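Search results missing older pages after index rebuild

Ticket status: Solved, kept open for comments
Product: Praltari site search, self-hosted
Opened: Apr 23, 2025

First message

Hello. I keep a small website with travel notes and articles. It runs on Praltari, and the search box on top of every page uses the built-in search. Since the last rebuild of the index, many older pages do not come up in the results any more. I will try to explain it in the correct order, and I am sorry if some words are not the right ones, English is my second language.

The site has 3,522 published pages. After the rebuild, the status screen says that 2,962 documents are in the index. The rebuild finishes with a green line and the word "Complete". There is no error on the screen.

How I noticed: a reader wrote to me that she could not find the article called "Motel with the blue stairs". I typed the word Motel in the search box and got only two results. I know that I have written many more pages with this word in the title. If I open the missing article by its direct address, it opens normally and looks complete. So the page exists, only the search does not know it.

What I have tried before writing:

Cleared the cache in the admin panel, then in the browser. No change.

Started the rebuild again from the admin panel. Same number at the end, 2,962.

Opened one missing article, added a space at the end, and saved it. After this, the article was found by the search. I removed the space and saved again, and it was still found.

Turned off the two plugins that I installed in March (a contact form and a map). Rebuilt. Same number.

The third point gives me hope, but I do not want to open and save hundreds of pages by hand.

Reply from support

Thank you for the clear report. When one saved page enters the index, the index itself is usually healthy and the problem is in the list of pages that the rebuild receives. Please send us three things: the batch size from Settings, Search, Advanced; the last lines of the rebuild log; and whether the missing pages have something in common, for example the same author, the same category, or the same import.

Second message

The batch size is 1,000. I have never changed it, so I suppose it is the default.

The last lines of the log:

index: batch 1 read 1000
index: batch 2 read 1000
index: batch 3 read 962
index: batch shorter than limit, stopping
index: complete, 2962 documents

About the missing pages. I made a list of the first ones I could find, and all of them come from my old blog, which I called Aguirre. I moved it into this site when I changed hosting. Pages that I wrote directly in Praltari are all found. The old pages that I have edited after the move are found too. I did not see this connection before you asked.

Reply from support

This helps very much. The rebuild reads only pages which have a value in the field "modified". Some import tools leave this field empty and fill only "published". Your pages are shown to visitors because the public side looks at "published". When you save a page, "modified" gets a value, and the page goes into the index.

You can check it without changing anything. Go to Content, All pages, open the filter, and choose "Modified date is empty". Please tell us how many pages the list shows.

Third message

The list shows 560 pages. This is exactly the difference between my two numbers, so I think you have found it.

I opened a few pages from the list to be sure that they are what I expect. They are mixed: hotel notes, bus timetables that are surely not correct any more, some short posts about computer graphics from the time when I was interested in this. All of them have the category Aguirre or no category.

Before I change anything I have two questions. Will the repair change the date that readers see under the title? And is it possible to undo it? I have a backup of the database from this morning, but I have never restored one and I would prefer not to learn it today.

Reply from support

The visible date comes from "published", so it will stay the same. To be safe, please export the list first: in the same filter view, use the button "Export selection". Then do these steps.

1. Put the site in maintenance mode.
2. Select all pages in the filtered list, including those on the next screens of the list.
3. Choose Bulk actions, Fill empty dates, "Copy from published".
4. Confirm, and wait until the counter in the corner disappears.
5. Go to Search, Index, and choose Full rebuild. Do not choose Quick rebuild.
6. Leave maintenance mode.

If you see pages with a wrong date afterwards, send us the exported file and we can prepare a script that puts the empty values back.

Fourth message

Done. I made one mistake, and I write it here for other people. In step 2, I selected only the pages on the first screen. There is a small link over the list, "Select all matching pages", and it must be clicked separately. I repeated the action with this link and then the filter was empty.

The full rebuild log now has four batches, and the last line is:

index: complete, 3522 documents

The search for Motel gives a long list, and the article with the blue stairs is in it. The dates under the titles did not change. I compared several with my exported file.

One more check, for the page layout. I was afraid that the bulk action could remove the reading time, which my theme prints under the top picture. I copy the start of one old graphics post as it comes out now:

Soft shadows in a rendered scene 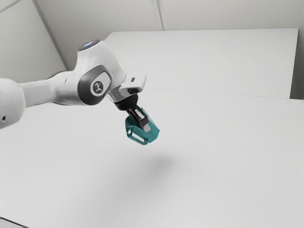 Reading time: 2 min

When I started with rendering, all my shadows had a hard border, like paper cut with scissors. The reason was the size of my light. A very small light gives a sharp shadow, and a larger one makes the border soft. The distance is also important. When an object is lifted from the surface, its shadow can move away from it, and the eye understands the height from this.

The reading time is in its place and the text after it is complete, so for me the layout is fine. The post is also found when I search for the word "shadows", which did not work this morning.

A small suggestion, if I may. The rebuild says "Complete" also when it has left out pages. It would be useful to have a second line with the number of published pages, so the person can compare.

Reply from support

Thank you for testing so carefully. We have added your suggestion to the request list, and we have put a note about "Select all matching pages" in the help article for bulk actions. We mark this ticket as solved. If you import again from another system, please check the filter for empty dates before the first rebuild.

Fifth message

I will do that. I have also written to my reader that she can find the article again. You can leave the ticket visible for others.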